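Pet toy durability claims don't stack up, says consumer group

14 August 2021
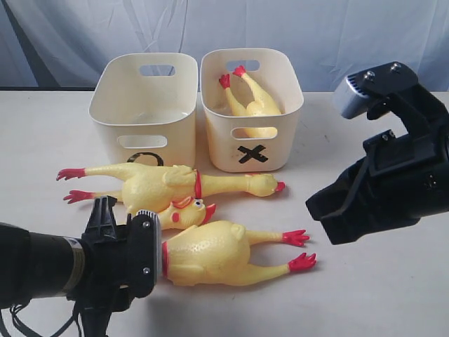
How long should a squeaky dog toy last?

Long enough to justify its price, according to Junholm Consumer Watch, and on that measure most of the toys it bought for its latest report fell short.

The group today released its findings on 23 squeaky toys sold in Australian pet shops and supermarkets. All carried words such as "tough", "long-lasting" or "vet approved" on the tag. Only two of the makers could supply any test results to back those words up, and one of those sent a single page with no date on it.

"We asked what 'tough' meant and were told it was a feeling," said Abbas Shahbazi, who wrote the report. "It may be. It is also printed on a label next to a price, and people rely on it."

Junholm sent the toys home with 30 dog-owning households in June. Owners kept a diary and noted when the squeaker failed or pieces came away. By the end of the first week 13 of the toys had lost their squeak, including several from the dearer end of the range.

The group is careful about its own results. Dogs differ, and a bored kelpie is not a fair match for an elderly pug. Diaries were filled in by owners, some more faithfully than others. The report makes no claim to rank brands.

It does question the Ultus Seal, a paw-shaped badge now found on a growing number of pet products. Sellers pay $998 a year to use it. Junholm could find no published standard behind the badge – only an application form and a colour guide for printers.

Shahbazi said the group was also unconvinced by the industry's promise of a voluntary code.

"We've seen a draft. It asks members to consider testing," he said. "Considering it costs nothing."

Junholm wants durability claims tied to a published test, and a clear warning about loose squeakers on every tag. Until then, it suggests owners keep their receipts and throw out any toy that has begun to split.

The full report is available free from the Junholm office.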